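Everyone who writes to me about robots wants to know when the machine will do the job by itself. I would like to talk about the part before that, in which a grown adult spends the afternoon putting things away so that a machine may one day follow suit.

Teaching by hand, with a gripper where the fingers ought to be:
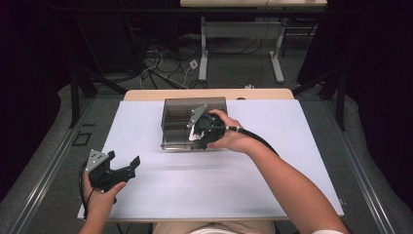
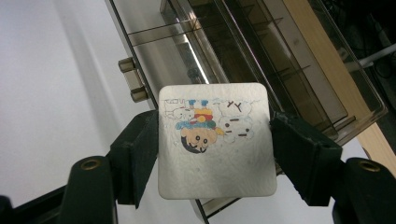
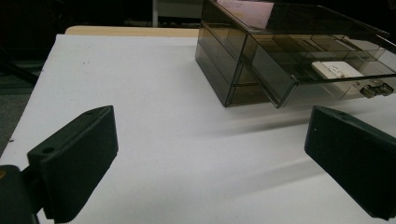
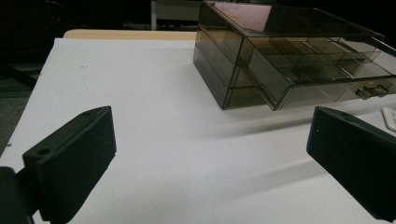 My subject is manners, and who is supposed to have them. The fashionable view, which I heard twice in October from people selling things, is that demonstration is cheap because the knowledge is already in the teacher's hands. Fine, but then you take the hands away. Give a person two black fingers that open and close, and she has to learn the task again before she can teach it. Look at the card held up by its edges, with its hand-colored boy and the two clouds. You or I would pinch a thing like that and forget we had done it. With grippers you square up to it from both sides, as if serving it with papers. The drawer divided into small compartments is worse. I have seen competent people approach a drawer like that the way I approach parallel parking.

Wiesława Krajewska, who ran demonstrations at Trastholm before she moved to Ulleleo, kept a tally of hers for one project. It came to 2679 attempts, of which she threw out 994. I asked what was wrong with the 994. "I was in a hurry," she said, "and it shows." A robot trained on hurry will hurry. It will also inherit your little detours and your habit of nudging a drawer twice when once would do, and it will perform them forever with a straight face.

So I distrust the word "intuitive" when it turns up in a brochure. The remote-control outfit at Nernomar used it for a setup with two joysticks, which I found about as intuitive as a trombone. Handheld grippers are better. You can at least feel the drawer push back. But better still means practice, and practice means paying somebody to be bad at it for a while, a line I have yet to find in any budget.

My modest proposal is that we pay demonstrators like teachers of a difficult instrument and let them throw out whatever they like. Acuña, where I consult now and then, says it will think it over. Meanwhile I have started closing my kitchen drawers more carefully, in case anything is learning.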